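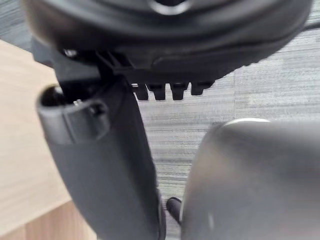 Why teach a robot to put box files away by remote control when you could program it?

Because the cabinet is never in quite the same place twice, and neither are the files. Writing out every arm position by hand only works until somebody bumps the furniture. Steering the arm through the job over and over gives the model the variation as well as the motion.

2/ I've been doing this at Stidwood since September. The task is called "shelf and shut": box file into the cabinet, doors closed. One operator drives both arms from the control rig and a second person resets the cabinet between runs.

3/ A session is 25 demonstrations. After that your wrists get lazy and you start cutting corners. The corners you cut end up in the data.

4/ The grasp is the hard bit. A box file is wide and smooth, and if you come in too flat the fingers push it along the surface. I tilt the hand first, then close slowly. It took me a week to stop closing early. 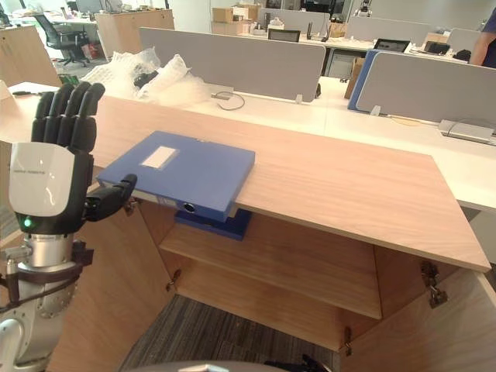

Akinyi Lukumay replied asking why we don't just take hold of the arm and move it through the task, which she found much quicker when she tried it at Hellitz. Fair point. For a single arm I'd agree with her. With two arms and doors to deal with, you run out of hands, and your own body gets in the way of the cameras the model has to learn from.

5/ What hand guiding does give you is feel. On our rig I get no force back at all, so I judge contact by watching. If the file stops moving and the wrist keeps going, I've hit something and I back off.

6/ Doors are worse than files. You have to let the hinge decide the path and follow it. 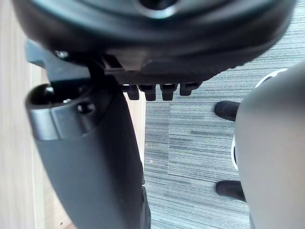
If you pull in a straight line the door fights you, and the recording shows a jerk the model will happily copy. So I steer in a shallow arc and pause for a moment before letting go. Pauses are fine as long as they come in the same spot every time.

7/ We've kept almost 200 runs so far. The ones we drop are mostly hesitations — me hovering over the file, deciding. Misses stay in if the recovery was clean. Navickas, the trimming tool we use, cuts the dead time at the start and end but leaves the middle alone.
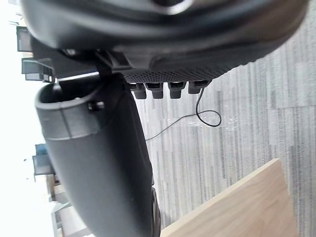 8/ Next up is the same task with the cabinet turned sideways, driven by someone who hasn't done it before. I want to see how much of the current model is the task and how much is my habits. Allmont has asked for the operator notes too, so I'm typing those up this week.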